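Clearing the side table 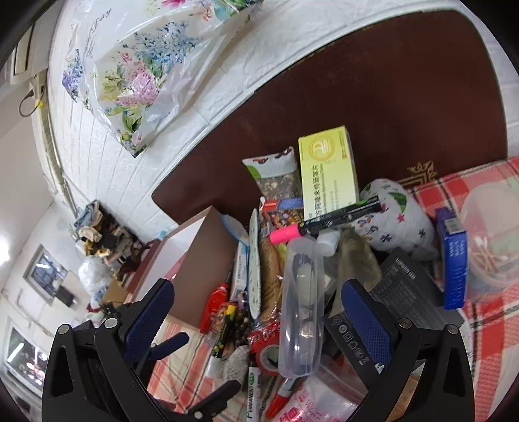 Timothée Masson

The side table by the wall has been bothering me since January. It is the first flat surface you reach after taking your coat off, so everything lands on it: post, keys, snacks, pens, whatever was in a pocket. Last week I gave it a morning.

I put the checked cloth on it when we moved in, to cover a ring left by a plant pot. Red, white and black squares are a bit loud for the room, but it washes well and crumbs don't show. The trouble is that very little else shows on it either. A key can lie there for days in plain view and I will look straight past it.

My rule for jobs like this is that everything gets picked up once and put where it lives. If it doesn't live anywhere, I have to decide on a place before I pick up the next thing. It is slow to begin with. By the second half hour it goes faster, as most of what is left is paper.

Food first. There was a packet with a clear window and a grey-brown grainy mix inside, and under it a brighter one with a red and blue band and a picture on the front that could be nuts. Both went to the kitchen. I have a shelf there for packets and I use it for nearly everything except the ones I am in the middle of eating, which is how they end up by the front door. I have now put a plastic tub on that shelf at a height I can reach without moving anything. We'll see.

Then medicines. The tall yellow-green box with the Chinese characters down the front had been standing at the back for so long that I had stopped noticing it, although it is easily the brightest thing there. All our other medicines are in a drawer in the bathroom, in a shallow tray I bought from Cakon, and the box is too tall for the tray. So it now has a place on the shelf above the drawer. I also went through the drawer while I was there and took 2 things back to the chemist. Checking the dates took longer than clearing the table did.

Pens are my weakness. The black marker with the hot pink cap is the sort of thing I buy when I only went in for envelopes. I tried every pen from the table and the hall drawer on the back of a council letter, kept the ones that wrote and threw the rest out. The good ones are in a jar on my desk. One biro stays by the door for signing for parcels.

The long see-through plastic case was harder. It is a useful shape and it closes properly, and for a while that was enough to make me put anything in it. I emptied it on to a tea towel and sorted the bits into piles, and most of them belonged in the toolbox or the sewing tin. The case itself has gone into the desk drawer. I have told myself it is for one kind of thing only, and I haven't chosen the kind yet.

That left the back of the table. The big dark reddish-brown board with the gold ornament in the corner leans against the wall, and I have never found a better spot for it. I looked at hanging it. The wall has that brick-like texture and I don't trust a hook in it, so the board stays where it is, with a strip of felt under it now to stop it sliding.

The flowery bag hangs next to it. It is shiny and has blue and pink blooms all over, and it is a good strong size for shopping. I thought about moving it to the cupboard with the others, but I know that if I do I will walk to the shops without it. It can stay on the wall.

Underneath everything was the paper. A Grestolach catalogue, a receipt for £33 that I had been hunting for, a warranty card from Putamero for a kettle we no longer own, and takeaway menus, of which I kept one. The receipt alone made the morning worth it – I had given up on that refund.

I shook the cloth out of the back window, washed it at 40 and ironed it, which it has probably never had before. While it was off I rubbed some oil into the plant pot ring. It is fainter, though still there.

For what comes through the door from now on there is a shallow basket. It cost £2 in the charity shop on the corner. Keys, post and the biro go in it, and when it is full I empty it. I did look at a proper hall organiser made by Hong, with hooks and a letter rack, but it was £89 and I would only have filled that up as well.

So far there is a library book next to the basket, and a glove. I am looking for the other glove before I put it away.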